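Cuaderno del taller, enero, 16:20

Retomo lo del esmalte blanco mate, que lo dejé a medias antes de las fiestas y ya me estaba dando vergüenza (Shiela me preguntó dos veces y las dos le dije «esta semana»). La receta base sigue siendo la de Pacheco, con el caolín calcinado un poco más alto. Tamicé todo por malla 145, dos pasadas, y aun así me quedaron unos grumitos en el fondo del cubo que no me gustan nada.

Densidad: demasiado espeso otra vez. Le fui echando agua a chorritos hasta que dejó de parecer yogur griego. Efren dice que lo deje reposar una noche y mida mañana, y seguramente tiene razón, pero yo quería bañar hoy las probetas y las bañé, qué le vamos a hacer. Son 20, de la pasta clara de Zanar, bizcochadas en la misma hornada. Numeradas por debajo con óxido de hierro y pincel fino. La 7 y la 11 las numeré tan mal que casi no se distinguen; si alguien las mueve del estante, ¡por favor, en el mismo orden!

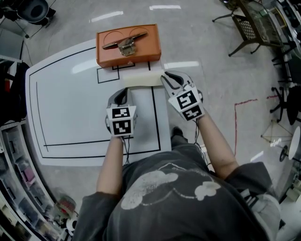 Los pies de las piezas, limpios a tres milímetros del borde. En la hornada anterior los dejé a uno y el esmalte bajó hasta la placa, y luego Gerardo se pasó media tarde con la amoladora sin decirme ni una palabra, cosa que es peor que si me hubiera gritado. He vuelto a dar alúmina a las dos placas de abajo. La de arriba aguanta otra vez.

Curva: la misma de diciembre, subida lenta hasta pasar los 600 grados, luego a tope hasta el cono 6 y una meseta corta. Reynaldo propone alargar la meseta para cerrar los pinchazos. Yo creo que los pinchazos vienen del bizcocho, que lo hicimos con prisas, y que alargando la meseta perdemos el mate y acabamos con un satinado de baño de hotel. Lo hablamos y no nos pusimos de acuerdo, así que va primero la mía y después la suya, con las probetas repartidas por mitades.

Pendiente: pedir más feldespato (el saco de Skarken está en las últimas), cambiar la goma de la tapa del cubo grande y preguntarle a Shiela dónde guardó los conos testigo, que en el cajón solo quedan del 04.

18:45. Horno cargado y programado. Mirilla de arriba puesta, la de abajo entreabierta hasta que llegue al rojo. Efren se queda hasta las nueve y la cierra él.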